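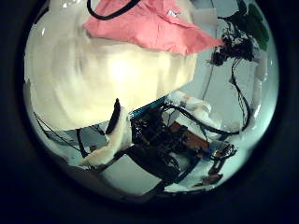 2 min read

November, late. Quick one before I lose the thread.

Spent most of today on the grasp planner and the pink cloth. Same old thing. Cloth goes into folds, depth goes mushy, planner picks a fold edge that isn't an edge and off we go. The wrist view is so bent near the rim that I stopped trusting anything out there weeks ago. So: masked the outer ring, rectified the middle only, reran the lot.

Better. 17 good plans out of 24, was 9 on the old build. Not calling it fixed.

Second job was the self mask. Padded fingers are cream, the big soft thing under the cloth is cream, and the segmenter kept glueing them together. Then the collision checker thinks the hand is inside the object and refuses to move. Fair enough really. Tried colour, useless. Now projecting the finger model from joint angles and cutting that out first. Cables still leak through, they're not in the model and they sag diffrently every time. Padded the mask a bit. Ugly, works for now.

Voltcombe node dropped frames again over lunch. Queue was capped at 1,000 and filling up behind the logger. Moved the logger to its own thread, no drops after that. Should of done it in October.

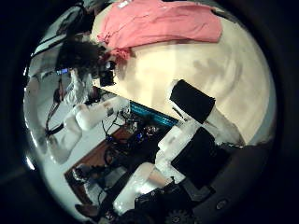 Wrist cam, second arm at lower left.

Two arms in one planning scene is still slow. Trurelov replans both when only one has a new goal, no idea why it was written like that. Had a poke, found the flag, flag does nothing. Wrote it up for the Wunderlich people and left it.

To do tomorrow:
- tag on the cloth as a feature? small but it's white on pink
- timestamps, left and right out of step again
- merge the Cument branch before it rots

Tea went cold twice. Bed.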